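Skedon: a task planner for two arms that share one table

Project report, submitted Monday, October 19, 2026
Supervisor: Chia-jung Yang

1. What we set out to do

Our original proposal promised a planner that could tidy any table. By March this had been revised to one table, and by the end of term to one table with toy building blocks on it. We still think the remaining problem is interesting, possibly because we spent so long in it.

Skedon takes a list of detected blocks, decides which arm should pick up which block, and hands each arm a path. The perception module, Harex, was inherited from last year's group along with its comments, several of which read "fix this". Motion planning for a single arm was already solved well enough. Our contribution is the layer in between, where the arms have to agree on who goes first.

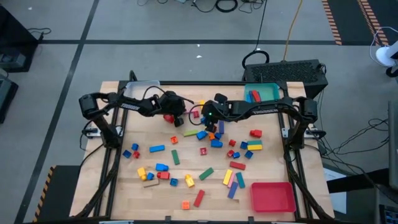 Figure 1. Both arms working close together over the mixed blocks, with bins and tray at the corners of the table.

2. Assigning blocks

The first version used a line down the middle of the table. Anything left of it belonged to the left arm, anything right of it to the right arm. This worked nicely until a block straddled the line, at which point its detected centre would wander by a few millimetres and the block would change owners every cycle. Neither arm ever picked it up. Both looked very willing.

We replaced the line with a cost for each arm, based on travel distance and how crowded the block's neighbourhood is, and added a penalty for changing your mind. Once an arm claims a block it keeps it unless the path fails. We ran 249 trials with this version, and the flip-flopping went away in all but two.

3. Sharing the middle

The centre of the table is reachable by both arms, so it needs a lock. Our lock was a single Boolean, which is as sophisticated as it sounds. An arm that failed a grasp kept the lock while it retried, and the other arm waited politely for the 80 second timeout. 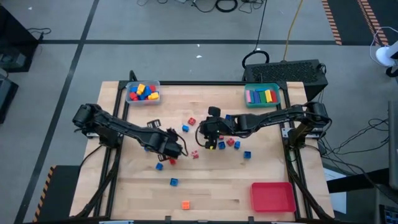
The current version reserves a small volume around each gripper's path, for a limited time, and gives it back on any error. Median waiting time per pick dropped by 40 per cent. The reservation code is 1654 lines long, of which a good share is logging we added at two in the morning and are now afraid to remove.

4. What still fails

Harex merges touching blocks of the same colour into one long block, and Skedon then plans a confident grasp in the middle of something that doesn't exist. We tried splitting them by edge length. It helped with cubes and made a mess of the longer pieces.

Cables are not modelled at all. The planner believes each arm ends neatly at its own surface. We padded the collision shapes to compensate, and this costs us some reach near the corners.

5. Next steps

The splitting step should move into Harex, where it belongs, and the reservation times should be learned from the logs instead of typed in by hand. The configuration file also needs a proper format. At present, the order of the lines matters.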